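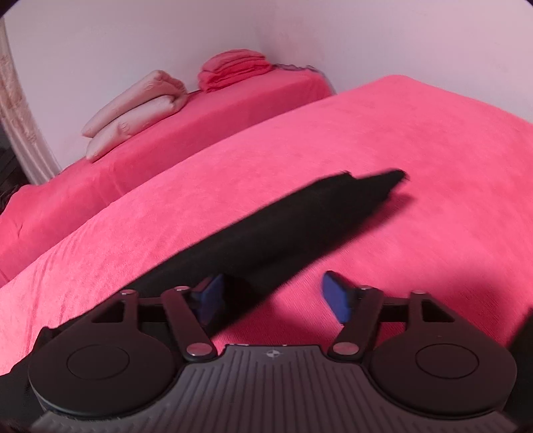

The Speaker from Hamard

Print this page | E-mail this page

By the time he reached the Drulora ballroom that August evening, the speaker had already been introduced twice, once to the wrong crowd. There were 3000 chairs and 72 people, most of them near the back by the coffee, and bless them, they clapped as though the place was full.

He had written a book called Ki, which he liked to say had changed his life (it had certainly filled his garage, where 2056 copies were waiting for somebody to want them). He told them about his boyhood in Hamard, and the goat, and the three dollars his grandmother had sewn into his coat so he would never feel poor in front of strangers.
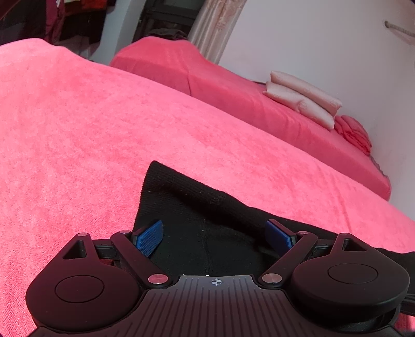 A black cloth on the pink blanket.

He usually ended that story with the fortune he made at Skutance. Tonight, for some reason, he stayed on the coat, and on how heavy her hands were when she buttoned it, and he talked about her until the coffee was gone.

A woman in the last row asked what became of the money.

"I spent it on the bus," he said, and sat down on the edge of the stage to tell her where it went.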